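Courses > Manipulation Lab > Unit 5 > Handout: Comparing Hand-Held Grippers

Comparing Hand-Held Grippers on Two-Handed Tasks
Prepared by Halyna Stelmakh. Revised 2020-07-19.
0 comments | 5 shares

Read this before your lab slot. Bring a printed copy of the trial sheet, one per pair.

Last unit you compared grippers on single picks: one object, one hand, one place to put it. Those trials told you about reach and grip force. They told you very little about what happens when a gripper has to hold a tool steady while the other hand pushes against it. Unit 5 is about that second case.

The task is brush and dustpan. One gripper holds the pan, the other holds the brush. The operator works both by hand, and each pair runs the full set twice, once with the Rekberg fingertips and once with the Ludent fingertips. Swap operators at the halfway point of each set. Fill in the sheet after every trial, not at the end of the set. 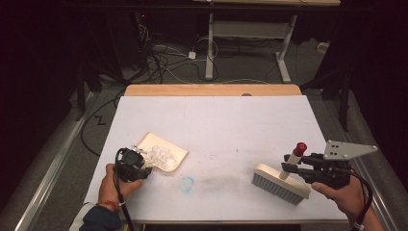
Fig. 1. Pan held in the left gripper, brush in the right. Crumpled clear plastic in the pan.

Points to watch:

Pan angle. If the rim lifts off the table, fine dust goes under it. Write "rim up" in the notes column even if the larger pieces still went in.

Brush handle. A round handle can turn in the fingers during a stroke. Mark the handle with a pencil line before the first trial and check it after the last stroke. Record the turn in degrees.

Cables. Each gripper has its own cable. Keep the slack on your side of the table. A cable that pulls on the wrist changes how you hold the gripper, and the trial should be repeated.

Clear plastic. It is light and it reflects, so it tests both the fingers and the camera tracking. Do not replace it with paper.

Scoring. A trial passes if all the large pieces are in the pan within 60 seconds and neither tool was dropped. Dust left on the table is scored separately, from 0 to 5. Use the comparison card taped inside the lab binder.

In the July pilot, Lourenço Frade ran 200 trials with the Rekberg tips and got 82 percent passes. Most of the failures were handle turns late in the stroke. The Ludent tips have not been run on this task, so there is no figure to compare with yet.

Wipe the table between pairs. Old smears make the dust score hard to read.

For the write-up, give the pass rate for each set of tips, the median handle turn, and one paragraph on which operator habits affected the result. If the two operators in your pair differ a lot, report them separately.

Reading for next time: Annamalai notes, section 5, on contact during sweeping motions. The Evach controller manual is on the shelf by the door and stays in the lab.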